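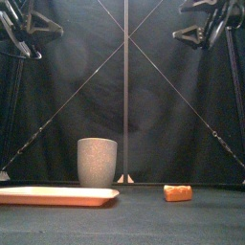 Tuncay Gökçe disputes the figure of 1,102 hours that Kelside prints on its bearing grease cartons. His own log stops at 967, at which point the oil had begun to separate from the thickener.

Both numbers can be correct. Kelside tests at constant load; Gökçe's pump at Rallden starts and stops 14 times a shift, and each start shears the soap fibers again. Storage matters too. Cartons held over from December bleed oil at the lid and should be stirred before use. Rallden now regreases at 900 hours.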